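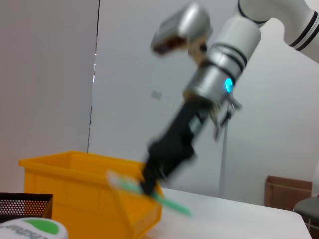
Home > Blog > Checklists > Moving In > Contact

The check-in inspection I do on every rented flat (with my comments)

2024-10-02

I've moved house more often than I'd like, and the last one in August finally made me type up the list I'd been keeping on the backs of envelopes. My friend Aurora Lobo borrowed it for her place on the Tallarar estate and scribbled all over it, so some of her grumbles are in here too. Do it before the furniture goes in if you can. I didn't, and had to shift a wardrobe twice.

FRONT DOOR AND HALL

[x] Door closes and locks without a shove
Fine, though you have to lift the handle properly. Asked for a spare key and got one the same afternoon!

[x] Can be opened from inside without a key
Thumb-turn fitted. If yours needs a key to get out, ask the landlord about it before you unpack a single box.

[ ] Hall light works at both switches
Only the bottom one. Reported. Still waiting, and I'm using my phone as a torch like a burglar.

[x] Carpet edges flat
There's a metal strip by the bathroom door that catches socks but it isn't loose.

SMOKE AND CARBON MONOXIDE ALARMS

[x] Smoke alarm on each floor, test button pressed
Both very loud. Apologies to downstairs.

[x] Replace-by date read and written down
You have to twist the thing off its base to see it. Mine have a few years left. Aurora's had run out before she moved in, and hers had been painted over as well — she got a new one within the week.

[ ] Carbon monoxide alarm in the room with the boiler
There was one, in a drawer, with no batteries. It's now on the shelf at the height the leaflet says. I'm leaving this unticked until the landlord confirms in writing that it's theirs to look after.

GAS AND ELECTRICS

[x] Gas safety record seen, and in date
Emailed over after I asked. Check the address on it, because Miyuki Chiba in our building was sent the one for the flat next door.

[x] Meter readings taken
Gas 2,849, electric 3,651. I photographed both and sent them off the same day. My old supplier once guessed and it took all winter to sort out.

[x] Know where the stopcock and fuse box are
Stopcock under the sink behind a panel, very stiff. Fuse box above the front door, so you'll want a step. I've labelled the switches now, as "SKT 2" meant nothing to me.

[ ] No cracked sockets
One in the bedroom has a corner missing. Not using it. There's tape over it and it's gone in the report.

KITCHEN

[x] All hob rings light, oven door seals
Yes, after a good clean. The seal was more cheese than rubber.

[x] Extractor fan pulls
Hold a bit of tissue up to it. Mine stuck, weakly, so I'll wash the filter and try again.

[x] Wall cupboards firmly fixed
Open the doors and press down gently on the shelf. The one over the kettle moved and I've put nothing heavier than teabags in it.

[ ] Under-sink area free of leaks
Damp patch on the base. I've put kitchen paper down and I'm checking it every evening, so we'll see.

BATHROOM

[x] Hot tap not scalding
Warm up to quite hot. If you've got little ones get the temperature looked at properly.

[x] Shower head cleaned and run through
The flat had been standing empty, so I let everything run for a good while with the window open.

[ ] Sealant round the bath
Black in one corner and peeling. Photographed it close up and from the doorway, which the agent always seems to want.

[x] Cabinet emptied and wiped
Somebody had left two razors. Wrap them before they go in the bin, please.

WINDOWS AND OUTSIDE

[x] Every window opens and shuts
Kitchen one sticks. Restrictors on the upstairs ones all hold.

[x] Blind cords tied up on a cleat
All but the lounge, and I've bought a cleat for that.

[ ] Back steps
Bottom one rocks. This is the one I'm really cross about — it's dark out there by teatime soon and somebody's going to turn an ankle.

Send the whole thing to the agent within whatever time your contract gives you (mine gave me 10 days) and keep the reply. I do a second round after a month with just the unticked ones.

14 comments | 37 shares

Recent posts
Bleeding a radiator without ruining the carpet
What I ask at a viewing
Getting your deposit back: my paperwork pile
Draughty windows, cheap fixes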